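Stop lighting your living room like a dentist's office

April 11, 2018

Wrote most of this on the bus so bear with me.

My cousin Jennylyn Calimlim moved into her new place in Rotville last month. Nice place. Big windows, good kitchen, a closet you could park a bike in. First night she calls me and says she has a headache and can't figure out why. I went over. Walked in, looked up. There it was. Ceiling full of lights, one switch, all of them on or all of them off.

This is my complaint. Somewhere along the line builders decided a room is lit when every square inch of it is bright. It's not. A room is lit when you can read in one corner and fall asleep in another, and the two people doing that don't fight over it.
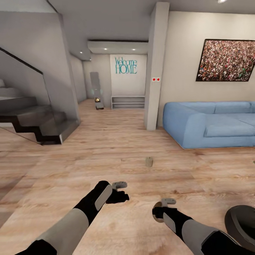 Light from above is fine for work. Chopping onions, finding a contact lens, sorting socks. Nobody I know wants to do those things all evening. And think about what overhead light lands on. It lands on the floor, mostly. If you've got pale wood planks like these ones, a light oak sort of color, you already have something that looks good at dusk with one lamp on in the corner. Instead we blast it from the top and then go buy a rug to calm it down. Jennylyn bought the rug. It cost her $200 and she still had the headache.

The fix was 2 lamps. One behind the couch, one on a low shelf by the door. Secondhand, both of them, from a shop on Skedov Street where Lilibeth Dizon will rewire anything for a few bucks if you don't rush her. I rushed her. Took longer.

People push back on this. I gave a short talk at the library in May last year, maybe you were there, and Noel Pascual stood up and said lamps are clutter. Cords everywhere, things to dust, things for the dog to knock over. Fair. He has a big dog. But he also told me later he watches TV every night with the lights off completly, and so what are the ceiling lights for? He paid for them. He pays somebody to get up on a ladder and change them. Never turns them on.

I'm not against the ceiling. I like a hanging lamp, one, low enough that it belongs to something. A table, a chair, a spot where people sit. My grandmother had one over the kitchen table in Jitden and the rest of the room was pretty much dark after supper. You sat where the light was. That's how you ended up talking to each other — there was no place else to go.

Dimmers help some. Put one in if you rent and the landlord will let you, mine took 18 days to say yes. But a dimmed ceiling is still a ceiling. The light comes down on your head, it puts shadows under your eyes, everybody looks like they just got bad news. Light from the side is kinder. Ask anyone who has ever had thier picture taken next to a window. 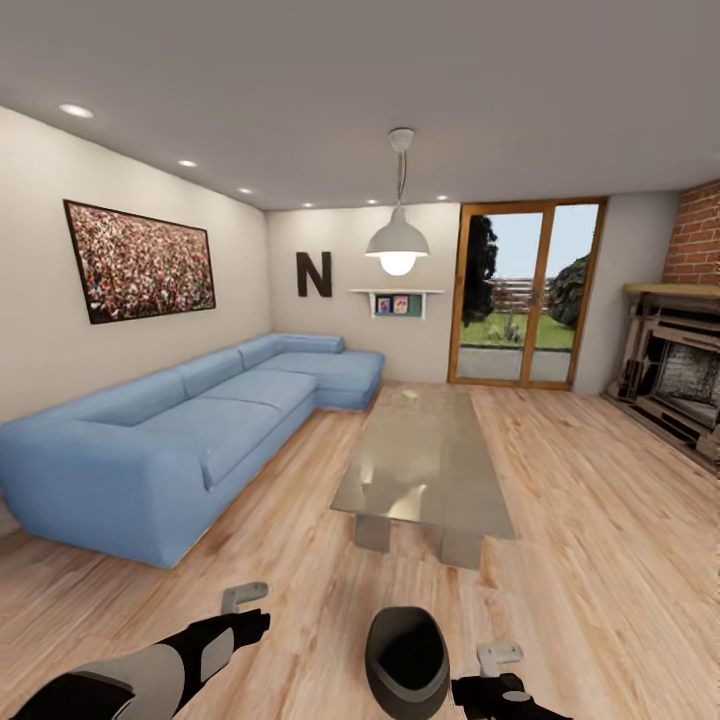
One pendant and six recessed lights, all in the same living room.

So try it for a week. Leave the big switch alone after supper. Borrow a lamp if you don't own one, drag the one from the bedroom, whatever. Warm bulb, not the blue kind. Put it lower than you think it should go, about elbow height when you're sitting. Then see where people drift. In my apartment they all end up at the one end of the couch, which is annoying because it's my end.

Jennylyn still uses the ceiling lights when she vacuums. Good. That's what they're for.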